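Jobs > Film and TV > Crew and background

Print this page | E-mail to a friend
14 shares | 3 comments

Background performers wanted for TV drama series Gatine

Walport is looking for background performers for the second series of Gatine, the six-part crime drama set in a port town. Filming runs through April at the old Pacheco warehouse and on streets nearby.

We need people aged 18 and over to play dock workers, market traders and police officers. No acting experience is needed, but you must be free for at least 7 shooting days. Call time is usually 6 am and days can be long. A hot meal is provided.

Pay is £146 a day, plus overtime. Travel is not covered. Anyone playing a police officer will need short or tied-back hair and must come to a fitting first.
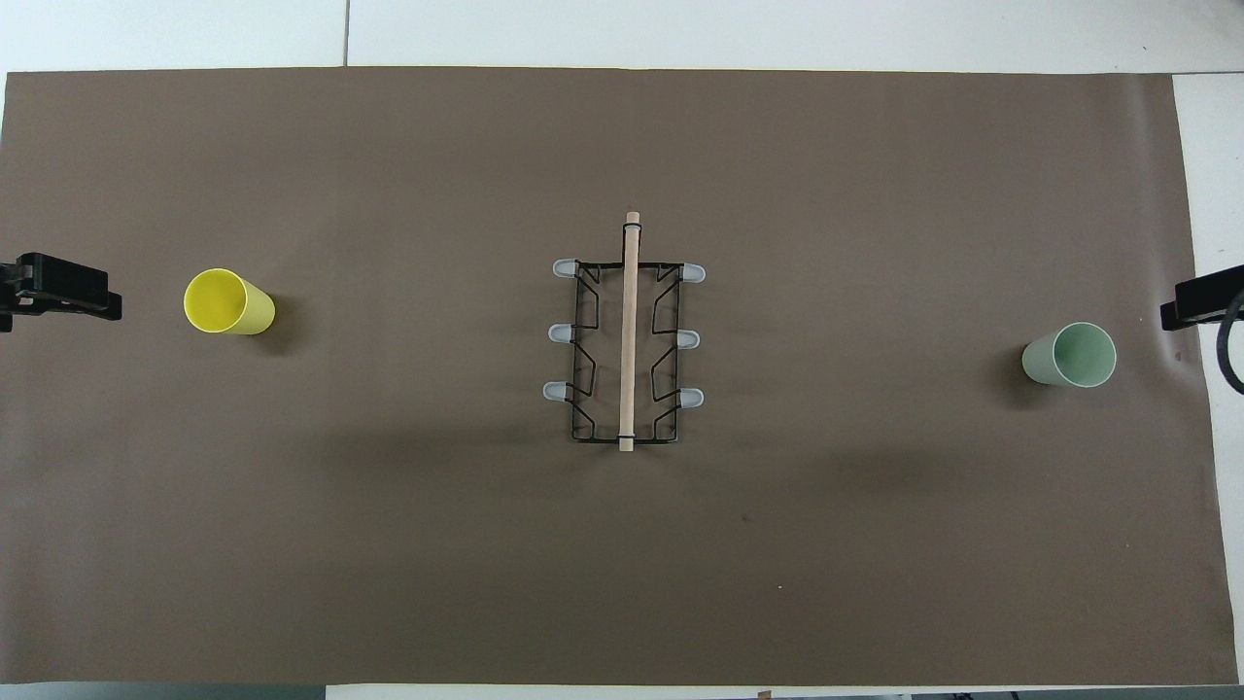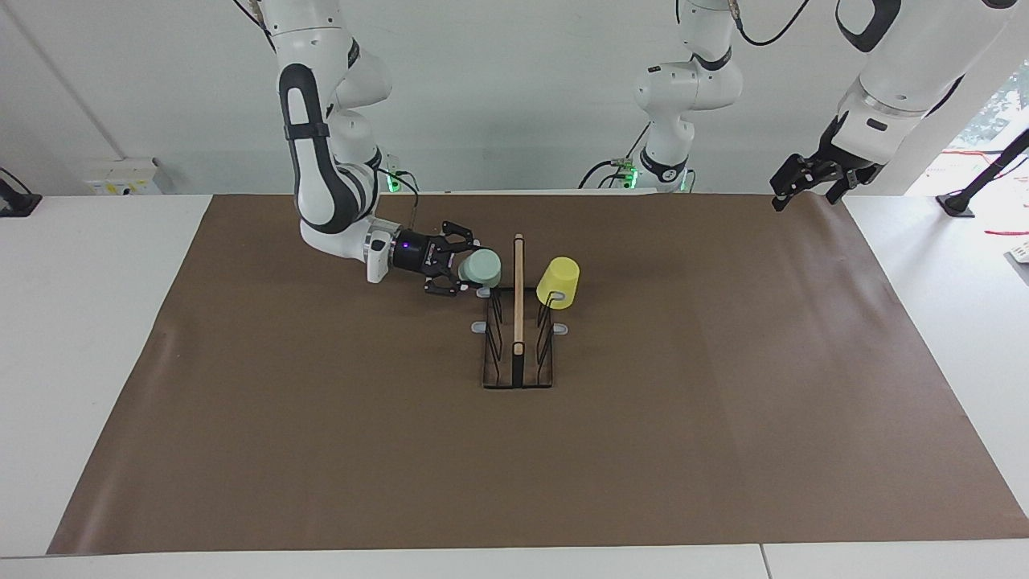 How to apply

Send two recent photos (one head and shoulders, one full length, no sunglasses or hats) with your height, clothes sizes and any dates you can't do. Put "Gatine background" in the subject line and address it to Leonie Nepia in casting. If you drive and would be willing to bring your own car, tell us the make and colour.

We expect to see 400 applications and can only reply to people we want to book. If you worked on series one you still need to apply again, as Dewanti Santoso is putting together a new list.

Applications close on Friday at 5 pm.

Print this page | E-mail to a friend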